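# Estimating in-hand object rotation from the wrist camera

Last revised 25 February 2021. Maintained by Filippos Alexiou. Calibration section by Jae-hoon Ham.

This page covers how to train and run the in-hand rotation estimator used in the Wisholm pipeline. The estimator takes one wrist-camera image after grasp closure and returns the rotation of the object about the camera's optical axis, plus a confidence value. The placement planner consumes both.

The method assumes a parallel grasp with the object's front face toward the camera. It does not handle tilt out of the image plane. For tilt, use the two-view procedure in the Cluseta notes.

## Prerequisites

- A working Drovik checkout, with the gripper driver running
- Intrinsics for the wrist camera
- Write access to the `grasps/` directory
- A GPU for training. Inference runs on the CPU.

## 1. Calibrate the fingertip reference

The network sees a crop centered on the midpoint between the two fingertips. That midpoint moves in the image as the fingers open and close, so it has to be tabulated.

1. Open the gripper fully with nothing between the fingers.
2. Close it in even steps and record an image and the encoder value at each step.
3. Mark both fingertip corners in every image.
4. Fit a line to the midpoint as a function of encoder value.

```
python calibrate_tips.py --in grasps/calib --out tips.yaml
```

The fit residual should be under 3 pixels. If it is higher, check the camera bracket screws first. A loose bracket accounts for most bad fits we have had.

Repeat this step after any change of fingers. The coefficients are not transferable between finger sets, even of the same model.

## 2. Collect grasps

Place the object at a random rotation, grasp it, lift it clear of the table, and save one image after the arm has settled. Our training set has 1,195 grasps, with 213 more held out. Split by object, never by image. An early split by image gave a validation error that looked excellent and meant nothing.

Draw the rotations from the full circle. Operators tend to put objects down the way they would want to use them, which leaves the far half of the range thin. The failure this produces is easy to miss, because the network still reports high confidence on objects whose outline is nearly the same after a half turn. Flat electronics are the worst group.
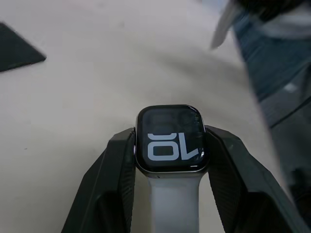
A smartwatch case is a rounded rectangle, and its outline alone cannot separate 0 from 180 degrees. The remaining cues are the band, the side button and whatever the display shows. The first two can be partly hidden by the fingers, and the display may be off. With a display lit, large numerals such as "10" settle the question at once, but a model trained only on lit displays will lean on them and degrade when they go dark. Collect both conditions for every object that has a screen.

Leave clutter at the edges of the view. We do not mask the background, and models trained over a cleared table lost accuracy on the production cell.

## 3. Label

Labels are stored as an angle in degrees, counterclockwise, with zero defined as the object's upright pose in the image. For a watch, upright means the numerals read normally.

```
python label_rotation.py --set grasps/train
```

Click the bottom of the object, then the top. The tool writes the angle of that vector to the sidecar file. Mark the `ambiguous` flag if you had to guess. Flagged images stay in the set, but their loss is computed on the doubled angle, so a half-turn error costs nothing.

## 4. Train

The output is the pair (cos θ, sin θ). Do not regress θ directly, as the wraparound produces large gradients between 359 and 1 degrees.

```
python train.py --config min.yaml --tips tips.yaml
```

`min.yaml` is the config for Min, the smaller of the two backbones. Training takes roughly 7 hours on our machine. Horizontal flips must stay disabled in the augmentation block. A mirrored image has a different correct angle, and mirrored text never occurs in use.

Random rotation of the crop is allowed, but it also rotates the fingers. Keep it within a few degrees or the fingers stop being a usable reference.

## 5. Check the result

Report two numbers separately:

- Median angular error after folding to a half turn
- Half-turn error rate on unambiguous images

A single mean error hides the second quantity. One checkpoint from December had the lowest mean of any run and the worst flip rate on screens.

If the flip rate is high and the folded error is fine, add data before changing the network. If both are high, rerun step 1.

## Known issues

- Glossy case edges shift the predicted angle slightly under direct light.
- Soft bands that hang freely may still be swinging at capture. Increase `settle_time`.
- The confidence value is uncalibrated. Do not threshold on it across objects.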